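Open Day at the Temitz Workshop -- Gallery

Temitz opened its automation workshop to visitors for an afternoon in July. The doors were open from 1 p.m. until 5, and 200 people signed the sheet at the front desk. Most came from the furniture shops and small factories nearby, along with a good number of families.

The workshop is one long room behind the Levchenko building. Temitz has used it for 3 years to try out robot arms on jobs that are hard to automate: odd-shaped boards, parts with curved edges, furniture that arrives in pieces. The arms were running for the whole afternoon, with a break at 3 to let the operators eat.

Visitors went through in groups. Each group got a short safety talk and then moved up to the tape line to watch. The Hunano station was the first stop, where an arm sorted small fittings into trays. It is a slow job and the arm does it slowly. Several people asked about speed, and the answer was that the station is set up for testing, so it runs well below what the arm can do.

The second stop was the wood handling area, set up together with Gastosari. Gastosari sent 100 boards and offcuts for the day, some straight and some with rounded shapes. Curved pieces are harder to handle because there are fewer flat places to take hold of, and a small error in the approach angle matters more. The operators answered questions here for most of the afternoon -- this was the busiest part of the room.

Coffee and sandwiches were served in the front office. Parking was tight after 2, and next time the lot across the street will be open as well.

The next open day is planned for the spring. Schools and shops that want to bring a group can write to the front office ahead of time. Groups are kept small so that everyone can see from the line. 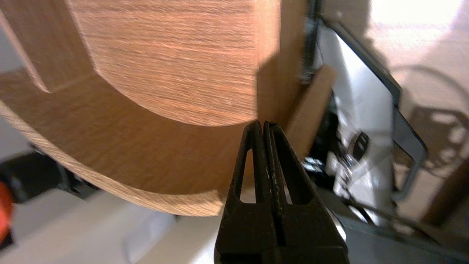 Wood handling area: the closed tips of the gripper at the curved edge of an oak-grain board.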